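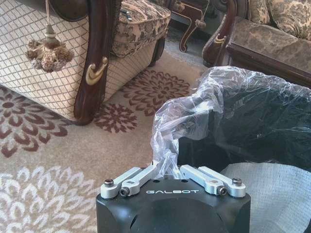 **Can a machine tidy a living room without a person in the same room?** Not yet in our house tests; a person must stay within reach of the stop button.

Checklist for living room chores, Estlow test house, September

- [x] Stop button tested before power on. *Comment: works from both sides of the room.*
- [x] Screws on the gripper links checked by hand. *Comment: all tight. Please use the short key, the long one scratches the metal.*
- [x] Rug lies flat at every edge.
- [ ] Tassels on the furniture tied up or taken off. *Comment: not done. A tassel can go between the links. I ask that it is done before the next run.*
- [x] Plastic bags: lift limit set to 300 grams.
- [ ] Bag release, 13 tries. *Comment: 5 were not clean, the film stayed on one finger. I cannot pass this point.*
- [x] Distance to carved chair legs set in the Altum software.
- [ ] Log file sent to Stoltent. *Comment: file 695 is missing, I will ask again.*

General comment: picking up is now quite good, also with soft things. Letting go is the weak part, and thin film is worse than cloth. For folding I have no opinion, it was not in this check. Next check after the new finger pads from Liang are mounted.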